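3.2 Getting the cards out of the office and into the room

I should say up front that I came into this study as a school counsellor first and a researcher a distant second, and it probably shows in how the procedure came together. The plan we submitted for approval had every child at the Wesden site doing the same feelings-naming activity, in the same order, on the same day of the week. By the second week of September that plan was in tatters. Swimming carnival, a gastro bug, two relief teachers - anyone who has tried to run group work in a primary school will know the drill.

So what I report in this section is what we did, with the departures from protocol marked as such.

The activity itself is a sorting task for children in Years 3 to 6. Each child gets a set of 12 short situations (your best mate sits with someone else at lunch, Mum is late for pick-up, the dog next door won't stop barking) and sorts them by how big the worry feels in the body. We had them use three mats on the floor: small, middling and huge. I'd used a pencil-and-paper version for years at Olldale and found the kids rushed it. On the floor they slow down. They shuffle a situation across from one mat to another, change their minds, argue with themselves out loud (my favourite bit, and the part that gave us the richest notes).

Across the two schools we ended up with 307 children whose carers had signed the consent form and who completed at least one full sort. Between them they produced 1770 usable placements with some kind of spoken comment attached. I had hoped for a good deal more than that. A fair few of the younger ones sorted beautifully and said absolutely nothing, and I decided early on not to prod them for words. You can get a seven-year-old to say almost anything if you ask often enough, and I didn't want my own voice coming back at me in the data.

Coding the comments was slower going than I'd budgeted for. We used the Wullent scheme, which separates body talk ("my tummy goes funny") from thinking talk ("what if she doesn't come") and from action talk ("I'd hide in the dunny"). It was written with teenagers in mind, and I had my doubts. It coped better than I expected with body and action talk. Where it fell over was humour. Our kids joked constantly, and the scheme has nowhere to put a joke except "avoidance", which seemed to me unfair to a child who is simply being funny. We added a fourth code for play and recoded the Olldale comments from scratch. I've kept both versions, and the tables in the next section give the original coding first so that readers can compare it with earlier work.

A word on the groups. Half the classes did the sort in a circle with their classmates and half did it one at a time in the counselling room. I assumed, going in, that the one-to-one children would use the huge mat more, being free of an audience. They used it less! I have turned this over many times since and will come back to it in the discussion, but my hunch is that hearing another kid say "yeah, huge" makes it an ordinary thing to say. The teachers told me much the same over morning tea, for what that's worth as evidence.

There was also a follow-up, a fortnight later, using the Beyene worry ladder. It takes up to 12 minutes per child and I'd recommend it to anyone working with this age group, with one caution: the bottom rung is worded in a way that our newer English speakers found baffling. We read it aloud in simpler words for those children and flagged each case in the dataset.

Finally, the parent questionnaire. We sent home 800 copies, on paper, in school bags, and I would not do it that way again. School bags are where paper goes to meet old bananas. The return was too patchy to analyse properly, so I've used the written answers only as background and left the ratings out altogether. Several parents wrote long and generous notes in the margins, and those have shaped how I think about the findings even where I can't formally lean on them - particularly the ones about bedtime, which seems to be when the huge mat comes out at home. 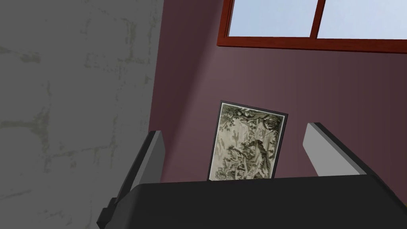

Figure 2. Simulated room with a two-fingered gripper in the foreground.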